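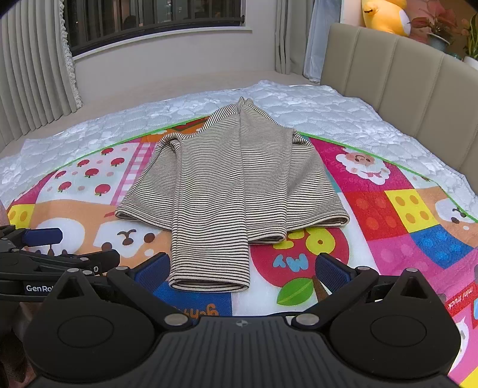 Getting More Wear Out of Our Clothes
Project report, Textiles and Daily Life
Rajkumari Kushwaha and Colton Tremblay

What we wanted to find out

Our question was pretty simple: how often do students in our building wash a top, and is it because the top is dirty or just out of habit? We both grew up in homes where anything worn once went straight into the wash, so we really wanted to know if other people did the same!

How we did it

We put a paper log on the doors of 12 rooms in Lachance Hall and asked everyone to write down each top they wore and why it went into the wash. The choices were stain, smell, sweat or "just because." The logs stayed up for 6 weeks, through the end of April. Florence Ross helped us rewrite the form after our first try, which had way too many boxes (people were skipping half of them).

What we found

By the end we had roughly 500 entries, far more than we had hoped for. "Just because" was the most common reason, ahead of smell. Stains came last, and most of those were coffee or pasta sauce. Sunday was the big laundry day, and a lot of clean-looking shirts went in simply to fill up the machine.

Our favorite part was talking to people afterward. Vilhjálmur Arnardóttir told us he hangs his shirts by an open window overnight and wears them again, and two rooms on his floor started doing it too.

Problems

Two logs got lost, and we had to leave those rooms out. People also knew we would read their answers, so some may have washed less than usual. We didn't ask what the tops were made of, and we wish we had, as several people said their wool sweaters stay fresh much longer than cotton.

Next steps

Liesbeth Aerts, our instructor, suggested trying the same log with jeans and towels. We'd love to do that in the fall, with fabric type added to the form and a spare copy kept for every room.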